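4.2 Comparison of finger pads on the hand-held gripper

The second set of trials looked at the pads. In Section 4.1 the linkage, the handle and the camera mount were kept the same and only the spring was changed. For the trials reported in this section we kept the spring that had done best there and changed the material on the inner face of each finger. Three pads were compared: a smooth silicone sheet, a closed-cell foam, and a blue pad with a moulded texture supplied by Rundgate. The foam had been used in our earlier data collection in January and serves as the baseline.

Household utensils were chosen as the test objects because they are thin, they roll, and they are often left close together. A cup or a box can be picked up with almost any pad if the operator is patient, so it says little about the surface of the finger. A single chopstick lying flat on a cloth has to be pinched very near the fingertips, and a small error in height means that the fingers close on the cloth as well.

Each pad was used for 500 grasps, shared equally between 4 operators. The operators worked in home kitchens in Savar, with the owners' own utensils and table coverings. No object was fixed in place. Before each block the operator laid the utensils out on the table by hand, with the long axes pointing more or less away from the body, and then moved them one at a time into a holder. After 20 grasps the layout was changed. A grasp was counted as failed if the object was dropped, if it turned in the fingers so far that it could not be placed, or if a second object was lifted with it. These three cases were logged separately.

The order of the pads was different for each operator. Two of the operators had used the tool before and two had not. All of them were given the same short practice period with the foam pad, which may have favoured the baseline slightly. We did not correct for this.

4.2.1 Results

The textured pad had the fewest failures overall. Most of the gain came from objects turning in the fingers. With the smooth silicone, a spoon picked up by the handle tended to swing round under the weight of its bowl, and the operator had to put it down and start again. The textured pad held the same spoon at the same angle in most trials. The foam came between the two, but its performance fell during each block as the surface became compressed along the line where the objects were held.

The pads differed less on wooden chopsticks than on metal ones. We put this down to the surface of the wood, which gave enough friction even with the smooth pad. Thin metal chopsticks were the hardest objects for every pad, and they account for the largest share of drops.

Lifting two objects at once was the one type of failure that the textured pad did not reduce. It depends mainly on how far the fingers are open when they come down, and on how close together the objects are. Figure 6 gives one of the layouts, with wooden and metal chopsticks and a spoon between the open fingers. When two chopsticks lean together, as the light wooden pair on the left do, the operator has to approach from one side and push them apart with a finger before closing. New operators rarely did this at first. They closed on both and then shook the tool to drop one of them, which we logged as a failure even when the second chopstick fell back onto the table.

Cloth pinching was recorded by the operators in their notes and was not counted as a failure. It was mentioned most often for the foam pad, whose lower edge stood slightly proud of the fingertip. Trimming the edge would probably solve the problem, but we left the pad as it was so that the results could be compared with the January data.
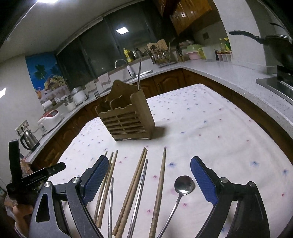

Figure 6. Textured pads fitted to both fingers, open over a mixed layout of chopsticks and a spoon. The slatted holder stands behind the utensils.

4.2.2 Limits of the comparison

Pad wear was not measured beyond the 500 grasps, and the textured pad may lose some of its grip with longer use. All objects were dry. We would expect a different order for utensils taken straight from the sink, where a moulded surface could hold water.

The operators could see and feel what the tool was doing, and they adjusted their grip without being told to. A pad that works well in the hand may do less well on an arm running a learned policy. The same three pads are being tested on the arm at Kurunby, using the layouts from this section, and the grasp logs will be released in the same format.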